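ホーム 募集一覧 アクセス お問い合わせ

古道具修理講座「Hepburn」 春期受講者の募集

Clirneo工房では、3月から始まる金物修理講座の受講者を募集します。家庭や店で長く使われてきた金属製の容器、棚、工具箱などの手入れと補修を、基礎から学ぶ講座です。経験は問いません。前期は会社員の方、飲食店を営む方、定年後に木工を始めた方などが受講しました。

講座では、汚れの落とし方、錆の見分け方、やすりの番手の選び方、古い塗膜をどこまで残すかの判断、下塗りと上塗りの手順を扱います。溶接は行いません。教材は工房で用意しますが、直したい品を一点まで持ち込むこともできます。両手で抱えられる大きさを目安にしてください。刃物、ガス器具、電気製品は対象外です。

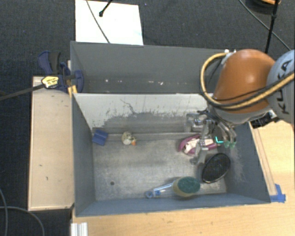 内側に仕切りのある金属製の容器。仕切り板の白い塗装が欠け、下地が見えている。

講師はレイレ・シフエンテスとロドリ・ルイスの二名です。シフエンテスは塗装、ルイスは板金を担当します。説明は日本語で行い、配布資料には英語版もあります。質問は作業中いつでも受け付けます。

募集要項
定員 11名(申込多数の場合は抽選)
回数 全3回、各回とも午後1時30分から4時30分まで
会場 Clirneo工房 2階作業室
対象 18歳以上で、全回出席できる方
受講料 無料。ただし材料費として各回400円を当日集めます
持ち物 汚れてもよい長袖の服、底の厚い靴、軍手、筆記用具
保護眼鏡と防じんマスクは貸し出します。塗料や溶剤のにおいで体調を崩しやすい方は、申込前にご相談ください。

申込方法
氏名、年齢、連絡先、持ち込みを希望する品の種類とおおよその寸法を書いて、工房の窓口に提出するか、問い合わせフォームから送ってください。品物の写真があれば添えてください。電話での申込は受け付けていません。結果は全員に連絡します。欠席が決まった場合は、次の方に席を回しますので早めにお知らせください。

駐車場は116号室側の入口の前にありますが、台数が限られています。持ち込み品のない方は公共交通機関をご利用ください。作業室へは階段のみです。重い品の運び上げは職員が手伝います。

担当 フィオレッラ・パガーノ(講座係)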